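Talk notes, Ballurico workshop, long version
(Cut the bit in the middle if the chair starts waving. Máté Pap is on after me and he needs his full slot.)

Opening

Hi everybody, thanks for staying. I'm going to talk about pushing things before you pick them up, and how we got an arm to decide when a push is worth the time. The project is called Cidurow. Don't explain the name, it takes too long and the story isn't that good.

Start with the kitchen drawer. You want the peeler, the peeler's wedged against the whisk, so you give the whole lot a shove with your knuckles and then grab it. You didn't plan the shove! You just knew a grasp wasn't on. Our old system, Lindemann, had no knuckles. It scored every grasp it could find, took the best one, and if the best one was rubbish it took it anyway. (Pause here. People who've built one of these usually laugh.)

The problem

Blocks in a bin sound easy and mostly they are. The trouble is the neighbours. Two blocks side by side with no gap leave nowhere for a finger to go down, and a block lying along a wall has one long side you can't get at. Sloped walls help a bit because things slide back to the floor, but then they slide into each other, so you've swapped one headache for a different one.

Next slide is our bin with the KUKA over it. Leave it up while I do the method, they'll want something to look at.
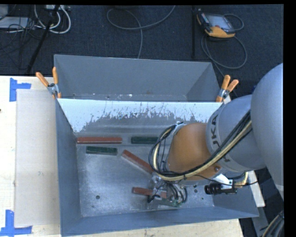
Why not just shake the bin?

Shaking moves everything at once, including the blocks that were already easy to grasp, and the arm has to look at the whole bin again afterwards. A push changes one small area, so most of the grasp scores from the last look can be kept.

Method

Okay, two networks. The first gives every pixel a grasp score, same as Lindemann. The second gives every pixel and direction a push score, and what it's trained to guess is how much the best grasp score will go up after the push. So the push network never sees a label from a person. It gets its marks from the grasp network, which I was very nervous about, and I'll come back to that.

Then there's the rule for choosing. If the best grasp is over the threshold, grasp. If it's under, compare the best push against the grasp, with a cost taken off the push for the time it eats. Cap of 3 pushes in a row, then it has to grasp whatever it's got. We put the cap in after watching it nudge the same green block back and forth like a cat with a bottle top. Do the hand gesture.

Training data: 1,747 pushes, all on the real arm, none in simulation. We did try Ikia, our simulator, back in June. Friction was the sticking point, if you'll forgive me. Simulated blocks slid off in a straight line and the real ones pivoted on a corner, and the network learned a lovely set of pushes for a bin that doesn't exist.

Results

Go slowly here, I rushed it at the practice run.

We ran 100 bins with each system, same starting layouts, rebuilt by hand from a printout. Cidurow clears more of them than Lindemann does, and the gap is nearly all in the layouts where blocks start flush together. On spread-out layouts there's no difference worth mentioning, and I'd rather say so than have somebody find it in the table. It's slower per block too. Pushing costs time, that's the deal.

Back to the nervous bit. If the grasp network is wrong about something, the push network learns to make more of the thing it's wrong about. We saw it with blocks standing on end. The grasp net loved them, they fell over when touched, and for a while the push net was trying to tip blocks up on purpose! Retraining the grasp net on its failures fixed most of that. Most.

What's left

Mixed shapes. Anything soft. Choosing where to finish a push as well as where to start it, because at the moment the length is fixed and that's plainly silly near a wall.

Thank the lab, thank Máté, leave the contact slide up. If there's time for only 2 questions, take one from the back.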